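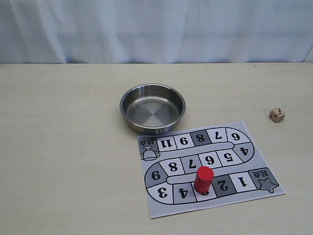 Section 7. Visitor Demonstration: Board Game Task

The board game task is the standard tabletop program for open days on the Durnex cell. It runs from the Quinlan controller in demonstration mode only. Before visitors enter, lay the printed board flat on the table, set the steel bowl behind it, and keep the die well to one side of the sheet. The red cylinder stands upright on a square of the track. A slight rotation of the board is acceptable.

7.1 Preparing the table

1. Clear the work area and close the backdrop curtain.
2. Place the board, bowl and die. Confirm that the bowl does not overlap the paper.
3. Empty the bowl.
4. Stand the red piece fully inside one square.
5. On the controller, open Programs and load 2507.
6. Select Locate Objects. All four items must be listed before you continue.

Note: If the board is not found, flatten the corners of the sheet and repeat step 6. Do not tape the sheet to the table.

7.2 Running the demonstration

1. Bring visitors to the marked line. Group size is limited to 9.
2. Set the speed limit to 20 percent.
3. Close the gate and press Reset, then Start.
4. Keep the enabling switch in hand for the full cycle.
5. At the end of the cycle, wait for the Home message before opening the gate.

CAUTION: Visitors must not hand objects to the arm or reach over the table while the Start lamp is lit. Press Stop first.

CAUTION: Do not change the speed limit during a cycle.

7.3 After the visit

Return the controller to Standard mode and enter the cycle count in the Skalley log. Store the board flat in the Fledden case. Replace the sheet if it is creased across the track.

Note: Program 2507 requires the demonstration package of February 2019 or later. Earlier packages do not list the die under Locate Objects.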